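Suma cube grasps - frequently asked questions

I get the same emails over and over (which I love, please keep writing!), so I've put my answers in one place. I'm Lahcen Mahrous, I run the recording for Suma, and when I say "we" I mean me and Ehab El Ouafi, who does the labeling and most of the arguing.

What are you collecting?
Short recordings of a robot hand grabbing, turning and letting go of a Rubik's cube. Each one is an example the learning system can copy from. At the moment we have 1654 that passed review.

Are you teaching it to solve the cube?
No! Everybody asks. Solving is a separate problem and plenty of programs already do it. I care about what the fingers do when the top layer is halfway around and the whole thing wants to slide away from you.

Who moves the hand?
I do, mostly, with a glove. Ehab takes over when my wrist gets tired. Our styles are pretty different - he pinches early, I hover forever - and we keep both, with the operator's name saved on each recording.

How long is one recording?
Nine seconds. We tried longer ones at first, and I ended up with a lot of footage of me thinking.

Do you start from a solved cube?
Never on purpose. I scramble it between takes and put it down crooked. If every cube sits square to the table, the model learns square cubes and falls apart the first time it meets a tilted one. We also leave some layers partly turned, which is harder to grip than you'd guess.

What happens to the failed grabs?
We keep them, with a tag. Ehab sorts them into seven kinds of failure, from "never touched it" to "launched it off the table." The only takes I throw out are the ones where the recording itself broke, like a dropped video stream or finger angles that don't line up with the pictures.

What's in the download?
Video, joint angles for every finger, the glove readings, the operator, and the tag if there is one. It all goes through Gikix, our recording tool, so the timestamps match across files. If you find a take where they don't, send me the take number and I'll pull it.

Why don't you use simulation?
We do some! I practice in it and so does the model. But the stickers in my simulator are too clean and the friction is a guess, so the real takes are what I trust.

How many can you record in a session?
My best is 56 before lunch. A normal morning is well under that, because something always needs tightening.

Can I send you my own recordings?
Maybe, yes. Write first so we can compare formats. If your hand has a different number of fingers that's fine, just include a drawing with the joints numbered. I lost a whole evening once to a set where joint four was really joint two.

Will you do other objects?
Ehab wants soft things, I want jars. We'll see who gets to the sign-up sheet first.

What do you look for when you label a grip?
Which parts are touching, mainly, and where. A fingertip hanging beside the cube and a fingertip pressing on it are different labels, and mixing them up causes real trouble in training. When I can't tell from the video, I mark it unsure and leave it for Ehab. 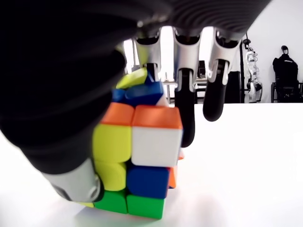
PLUVACH, September - The metal tip of the thumb is pushed up against the cube's lower left corner, just over the tabletop, so I'd start the label there. The fingertip farthest to the right goes down as "no contact." Layer state would be "partly turned," going by that tilted yellow sticker on top. If you'd label any of it differently, email me, I like those emails best.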